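Small dish rack with pegs: in which order to put plates, and how to protect a butcher-block table?

Home and Kitchen > Dishes and Storage
86 views

Embla Forsberg

Hello everybody. I moved to a smaller apartment in January and now I have one long table of butcher block which must serve for everything: eating, drying the dishes, and sometimes my work. The wood is light and has only oil on it, no varnish. I like it very much and I would like to keep it nice.

My first problem is the round blue piece. Its face has some patches of a darker blue, and I can't decide if this is how the color was made or if it is a stain. I have washed it with normal dish soap and with baking soda. I don't want to scratch it, so I stopped there.
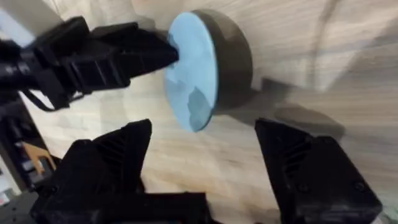

The light blue face with the darker patches. The rim and the back are dark.

My second problem is the rack. It is a small one of wood, with a row of pegs that stand up, and I bought it second-hand without any paper. The seller told me it was from Gralholm, but I could not find this model in their list. If I put the plates in from left to right as they come from the sink, the bigger ones lean on the smaller ones and after some time the last one slides out. It happened to me 3 times in one week, always with the cream plate.
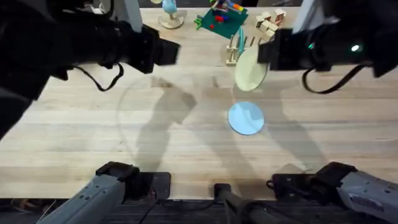

Cream plate held upright, a blue one flat on the table. The rack is farther back, to the left of the cream one.

I tried also to leave every second space free. The plates stand better this way, but then I have room for only half of them and the others must lie on the table. Under a plate that lies flat the water has nowhere to go, and the next morning there is a pale ring in the wood. I rubbed one ring with a little oil and it became weaker, but I can still find it when the light comes from the side.
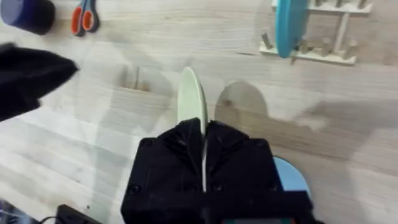 The thin pieces are the most difficult for me. They go between the pegs without any effort, but they do not stay straight, they fall to one side and rest on the neighbor. Is there something I can put around the pegs so the space becomes more narrow? My sister suggested rubber bands. I am afraid they will stay wet and make the wood of the pegs black.

Also, which side should the plates face? All to the left, all to the right, or does it make no difference? And is it bad for a plate with a raised rim if it is dried face up on the table? I do it often with the light blue one when the rack is full. 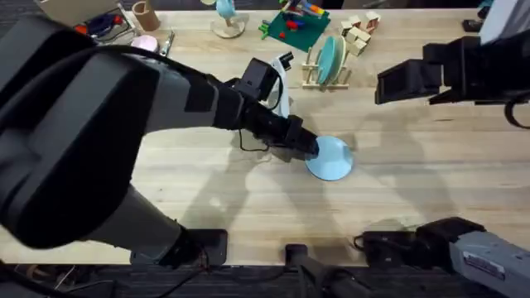 Answers

Kristaps Avotiņš

I have a similar table, so I write what works in my kitchen.

Begin with the biggest plate at one end of the rack and go down in size. All faces should look in the same direction, toward the smaller plates. Then the heavy ones do not push on anything. For the thin pieces I use cotton string, wound a few times around the peg at the height where the plate touches it. When it gets dirty, you cut it off and wind a new one. Rubber bands I have tried, and they become sticky in the summer.

A plate with a raised rim should not dry face up, because the water collects inside it. Turn it with the face down on a folded towel, and after an hour lift it and move it to a dry part of the towel. Never directly on the wood.

For the ring: sand very lightly by hand with 300 grit, only in the direction of the grain, wipe the dust, and oil the whole plank – if you oil only the spot, you will have a dark spot in place of a pale one.

Margit Haugland

Just buy a metal rack with a tray. The wooden ones are pretty but they all get moldy sooner or later.

Halvard Lindholm

I agree with Kristaps about the order and the string. With the sanding I would wait. If the ring became weaker after one time of oil, give it two more times, with some days between, and look again. Sandpaper you can use later, but you cannot put the wood back. If you do sand, 300 is fine for the start and I would stay away from 2000, it closes the surface and the oil stays on top.

About the patches on the blue one, I can't say from a photo if it is stain or color. Put a little paste of baking soda and water on one patch for fifteen minutes, rub with a soft cloth and compare with the patch next to it. You wrote that you used baking soda already, but maybe you rinsed it at once? If there is no difference after this, I would leave it alone and use it.

Embla Forsberg

Thank you Kristaps and Halvard. Yes, I rinsed it at once. I will try the paste on Saturday, and I have already cotton string at home. Margit, I have no place for a metal one with a tray, but thank you also.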